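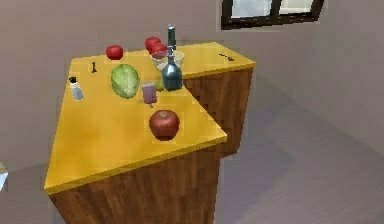 Kitchen zone, L-shaped counter, rendered view before task sampling. Items 1.1 to 2.6 refer to this state.

Pre-Run Inspection Checklist, Simulated Household Scenes
Project: Rustora
Site: Brundau
Date: Oct 7, 2025
Scope: scene assets, perception, planner, low-level control, logging
Result: RELEASED WITH CONDITIONS (see 3.4, 4.5 and 5.2)

Status codes: P = pass, C = pass with comment, F = fail, N/A = not checked in this round. An F in section 4 blocks all batch runs. An F elsewhere blocks only the task families listed in the comment.

1. Scene load and physics settle

1.1 Scene loads from a clean cache. P
1.2 All objects at rest before the first control step. C
Comment: Round produce is the slow case. The apple, cabbage and tomatoes pass the velocity threshold within 400 physics steps on every seed tried. The old limit was too short and has been raised in the scene config. Do not lower it to save load time.
1.3 No interpenetration between objects and countertop. P
1.4 Objects near the inner corner of the L have support under the full contact patch. C
Comment: The two counter sections are separate collision bodies. Contact normals at the joint were wrong in the July build. Retested with the apple placed directly over the joint; no sideways drift recorded.
1.5 Glass bowl uses the concave collision mesh. P
Comment: The convex hull version fills the bowl solid. Check the mesh path after every asset sync.

2. Perception, kitchen zone

2.1 Segmentation IDs unique per object instance. P
2.2 Same-class objects kept apart under overlap. C
Comment: The tomatoes by the glass bowl overlap in this view. The instance head merges them on some frames. The tracker recovers when the viewpoint changes, but a pick request issued on a merged frame gets a centroid between the two. Planner now rejects any mask whose depth spread exceeds the class limit.
2.3 Transparent objects return valid depth. C
Comment: Simulator depth is exact for the bowl, the blue bottle and the salt shaker. The sensor noise model must be on for all evaluation runs, or glass scores will be too high. Confirm the flag in the run header, not in the launch script.
2.4 Partly hidden objects reported with an occlusion flag. P
Comment: Checked on the small yellow-green fruit behind the blue bottle. Class label switches between lime and lemon. Task text should not name either until the label is stable.
2.5 Thin, dark objects detected. F
Comment: The dark utensil toward the far end of the right-hand section is found. The small dark object between the shaker and the cabbage is missed at default resolution. Blocks: all "clear the counter" tasks. Workaround is the high-resolution crop, enabled by hand.
2.6 Saturated surface color does not shift object masks. P
Comment: Yellow countertop, glossy, with highlights along the front edge. Mask borders on the cabbage are clean.

3. Navigation and planning

3.1 Occupancy map matches scene geometry. P
3.2 Doors exported with their current hinge angle. C
Comment: The exporter used to write every door as closed. Fixed by Hofstetter. Both doors at the hallway opening must show as open in the map before a run starts.
3.3 Glass-paned door treated as solid in the costmap. P
3.4 Base footprint clears the strip between the left wall and the dresser. C
Comment: Passes with the arm stowed. With the arm extended the inflated footprint touches the dresser on the approach to the doorway. CONDITION: stow the arm before any goal beyond the threshold.
3.5 Planner timeout honored. P
Comment: Limit is 800 ms per query. A timeout must return "no plan" and hold position. Returning the last valid path is a fail.

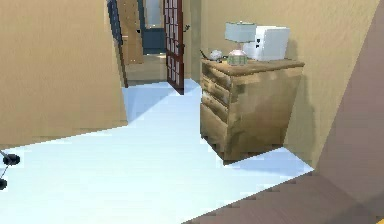

Room with dresser and hallway opening, gripper at left of view. Reference for 3.2 to 3.4 and section 4.

4. Control and stop behavior

4.1 Joint limits loaded from the robot model, no local overrides. P
4.2 Software stop halts all joints within one control cycle. P
4.3 Watchdog trips on lost perception heartbeat. P
Comment: Tested by killing the segmentation process during a reach. Base and arm both held.
4.4 Gripper links included in the self-filter. C
Comment: The thin links between the finger parts were not in the filter mesh and showed up as obstacles next to the base. Filter mesh updated. Look for stray cells near the gripper when it is low over the floor.
4.5 Clearance check active for dresser-top reaches. C
Comment: The lamp is the limiting object. Its shade is wider than its collision cylinder, so a path that is legal on paper can pass through the rendered shade. CONDITION: use the padded cylinder for any reach to the teapot or the white box-like object until the mesh is replaced.
4.6 Drawer joints locked when not part of the task. P
Comment: Four drawers, all on the front face. Lock state must be written to the log at start.

5. Logging and tooling

5.1 Config hash, seed and asset version in every run header. P
5.2 Log writer keeps up at full rate. C
Comment: Frames were dropped after about 4000 steps when depth and segmentation were both recorded uncompressed. CONDITION: compression on for long episodes.
5.3 Replay reproduces the recorded joint states. P
Comment: 11 episodes replayed, no divergence above tolerance.
5.4 Zorkadska viewer opens the log without conversion. P
5.5 Floor and wall outlines checked against collision edges. C
Comment: Stepped outlines along the pale floor are a render matter. Collision edges are straight. No action on the planner side.
5.6 Disk quota alarm. N/A

Open actions
2.2 Retrain instance head with overlapping produce.
2.5 Make the high-resolution crop the default for small objects, then repeat the item.
4.5 Replace lamp collision mesh and remove padding.
5.2 Move the log writer to its own process.

Repeat sections 2 and 4 in full after any change to the asset pack. Sections 1, 3 and 5 may be spot-checked if the config hash is unchanged.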